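The yellow panel finally gets its corner

28/05/2020

I have been threatening to sort out the workroom since April and I finally did it, and I am so pleased with the long table that I keep walking back in to look at it!

If you've been reading for a while you'll remember what the table looked like. Thread, jars, envelopes, half of Stamatia's seed packets, a lamp with no bulb. I'd find a space the size of a dinner plate and work in that, and whenever I needed more I shoved everything along until something dropped off the far end (usually the scissors).

So I took everything out to the hall. Everything. Filippos came home and had to climb over two crates and the ironing board to get his coat off, and he was very decent about it. Then I wiped the top down with warm water and a drop of dish soap, twice, and there was the brown I'd forgotten I liked. It's a soft, flat sort of brown that doesn't shout, and it makes anything with a bit of color look terrific.

Which brings me to the left-hand side. I'd gone back and forth over where the black machine should live. Lilian thought up against the wall. Kyriaki thought by the window. I wanted it along the left edge, turned so the yellow panel faces into the table, and since I'm the one who works there I won. I love that yellow. It's proper mustard, like the kitchen cupboards we had in Skundcombe when I was little, and then there's the red rocker switch near the top and that enormous red button sitting in its bright blue collar. It looks like something from a toy shop, in the best way.

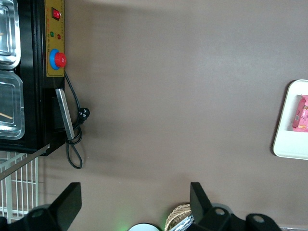
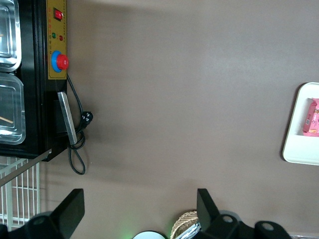

The left-hand side of the long table, with the wire rack down in the corner.

I left the wooden stick where it was. I have a bundle of 300 of them in the drawer, so I can spare one, and I like having it there ready for my hand.

The cord still needs work. I tried coiling it neatly, I tried a twist tie, and I tried one of those sticky clips from the hardware store on Hanley Road, which let go of the table overnight. So for now it loops about as it pleases and I've decided I can live with that until I find a better clip. If you have one that really holds, please tell me what it is!

The white wire rack was the other big win. It used to be in the laundry room doing nothing, and being down past the edge of the table it takes up none of my working space. White against the brown is very pretty too.

Things that did not make it back into the room: the lamp, the ironing board, 26 jam jars without lids, and a box of buttons that I've promised to Kyriaki. The seed packets have gone to Stamatia, who said she'd been looking for them (they'd been here 8 months). The envelopes went in the desk.

Next up is the shelf over the door, which I can't reach without the stepladder, and Filippos has lent the stepladder to his cousin. I'd like to paint it. I have a tester pot of something very near to that mustard and I'm going to try a patch this week. Lilian says it'll be too much. I think it'll be glorious!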